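Section 4: Lacing and fitting your Kovar high-tops

Welcome back! If you have come straight from Section 3, your shoes should be out of their tissue and you should have both pairs of laces beside you – the flat cotton ones and the round waxed ones. Either pair will do for everyday wear, though we think the flat ones sit nicer under the ankle strap. Take your time with this part. A good first lacing makes the next few weeks much more comfortable.

Before you start
The Kovar takes a 75-inch lace if you plan to use every eyelet. Sizes 13 and up come with a longer one. If your laces seem short, please check the little paper band before writing to us.

1. Loosen the ankle strap all the way and fold the tongue forward.
2. Feed the lace down through the bottom 2 eyelets and pull until both ends match.
3. Cross the ends and work upward, leaving each row slack for now.
4. Stop one eyelet short of the top if you like a softer ankle.

Note: The tongue has a small loop halfway up. Run the lace through it on your way past, or the tongue will slide toward the outside of your foot by lunchtime.
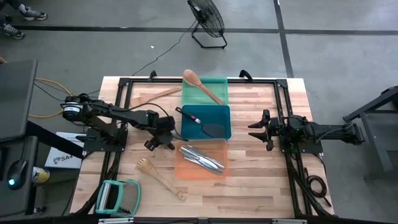
5. Put the shoe on over the sock you really mean to wear with it, and tap your heel back firmly against the floor.
6. Snug each row from the toe upward, then tie.
7. Close the ankle strap last. You should be able to slip one finger under it.

Caution: Please don't tug the strap tight to make up for a shoe that is too big. The stitching at the anchor can pull, and that kind of damage falls outside the Kerkon warranty.

Attaching the removable wings (Tumcombe edition only)
Each wing slides onto the second and third eyelets and is held there by the lace itself, so you will need to undo a few rows. The curved edge faces the heel. Grethe Thorlacius, who drew the original pattern, likes hers tilted back a touch, and we have to say it looks lovely with cropped pants – but straight up is fine too.

Note: Take the wings off before cleaning. Spot clean only, and see Section 6 for suede.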